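Re: [narkberg-dev] Sedon 22 and the edge detector

On Friday Arango wrote:
> The new table-edge stage is in the nightly. On our set of
> 3,000 stills it finds the support plane nearly every time,
> so I'd like to drop the manual mask and let the planner
> trust it. Objections?

Yes, one, and it's the same one I had last time. "Nearly every time" on whose tables? I ran the nightly over 123 stills from our own bench and I'm not convinced. The detector likes long straight contrast lines, and it doesn't much care what makes them.

Take a view like the one below. You have a pale board on a white table, two thin seams, and black cloth with white stripes at the bottom. The nightly put the table edge on the stripes with a score of 70. The border between cloth and white surface came second. The board's rim, the only line I'd want a grasp planner to know about, wasn't in the list at all. 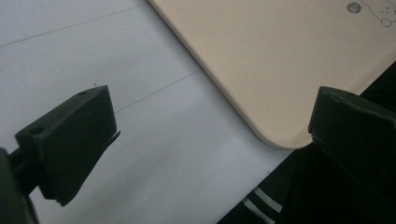
What I'd want before the mask goes

1. A per-line score in the log. One number for the whole plane tells me nothing when it's wrong.
2. The finger mask applied before line fitting. At the moment it runs after, so the top edges of the fingers are still in the vote.
3. A low-contrast set. Cream on white is a hard case and I don't see any of it in the Nineck stills.

I'm not against removing the manual mask - it's ugly and I've broken it twice myself. But keep it behind a flag until September, default on. If someone has numbers for item 2, please post the config too.

Deisy Mamani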